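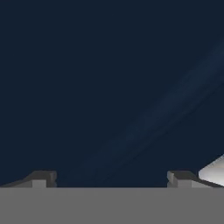

Dark navy over plain mid-grey.

Drirnirine tall cabinet in navy - a sceptical review after one winter

I'd been putting off buying a tall cabinet for years, mostly on account of the prices. Then Jarent started stocking the Drirnirine range and my other half sent me the link with three exclamation marks, so that was more or less that. The website calls the colour "midnight harbour". It's navy. I've no complaint about it being navy, but I do get suspicious when a paint shade has had more thought put into it than the instructions.

And the instructions are poor. There are 17 steps, all drawings, and step 8 shows the hinge plate the wrong way round. I fitted it as drawn, found the door wouldn't close, took it off and did it again. The reviews on the Jarent page are full of people saying it went together "in no time". It took me until gone ten at night, with a break for tea, and I have built a fair bit of flat-pack in my life.

Once up, it stands well enough. The feet adjust, though you have to lie on the floor to reach the back ones, and our floor slopes so I got to know them well. The wall strap is included. The screws for the wall strap are not, and I had to go out for some.

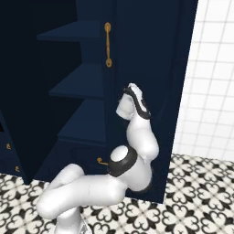

The finish is where I have most doubts. Dark matt colours look lovely in a showroom under kind lighting, then you get them home and every fingerprint sits there waiting for you. The leaflet says to wipe with a damp cloth only. I did that, and it left streaks, which I then had to buff out with a dry one. My sister has the Clela version in a pale oatmeal shade and never seems to clean hers at all. If you have children, or cook anything with oil in it, think hard before going this dark.

Storage is decent. The shelves move up and down on pegs and the middle one is fixed. The seller claims each will hold 14 kilos. I haven't weighed my casserole dishes, but the second shelf has a slight dip in it already and I've moved the heavy things to the bottom. Make of that what you will.

Now the price. At 500 pounds it isn't cheap, and I can't see where the extra goes when set against the Breathnach cabinet, which I looked at twice and should perhaps have bought. The Breathnach has nicer hinges and comes with the screws. It also had a long wait for delivery - until April, they told me - and I'd run out of patience.

Would I buy it again? Probably not at full price. In a sale, yes, and in a lighter colour. I wrote to Jarent about step 8 and got a reply thanking me for my interest in the range.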